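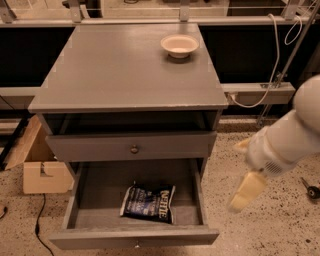 By Peiyu Mao | Tuesday, April 21, 2026 | Reading time: 3 minutes

How do you shop for a robot? I used to think it was like shopping for a bike. You pick the colour you like, you pay, you ride home. Then I got the job of planning what our workshop in Goltholm would buy, and wow, was I wrong!

The first thing I do is write down the job. Ours was "get things out of drawers and put things into drawers." That sounds easy, because you do it every morning when you look for socks. But a robot needs an arm that can get down low, and fingers that suit a little round knob as well as a crinkly bag of chips. If I buy an arm that's too short, it can't get to the bottom drawer, and I've spent all my money on a very fancy coat rack.

Next comes my favourite part — the list. A budget is just a list of what you want to buy, with a price beside each thing and a total at the bottom. People always remember the arm. They forget the small stuff! Here's some of what was on mine:

Spare fingers for the gripper (that's the robot's hand)
Cables, and then more cables
Screwdrivers
A strong metal bench
Furniture to practise on

The furniture was the cheap bit. You don't need a brand new nightstand for this. One with the paint rubbed off the corners has drawers that slide in and out too, so I set aside $80 for second-hand pieces and felt very clever.

The spare fingers were harder. A shop called Sesedska wanted $295 for a set, and another one called Irow wanted $292. Easy, right? Take the cheaper one! But my friend Baoshan Xiao asked me what it cost to mail them, and I hadn't checked. Irow charged extra for the mail and Sesedska didn't, so the set with the bigger price cost us less. I check the mailing cost first now.

I also keep some money that isn't for anything yet. Things wear out, or I forget something (I always forget something). Last time it was a plug.

Want to try it? Pick one chore a robot could do in your bedroom and write the list of what it would need. Don't forget the cables. In May I'll write about how we choose where the robot goes, and why I measured the door twice.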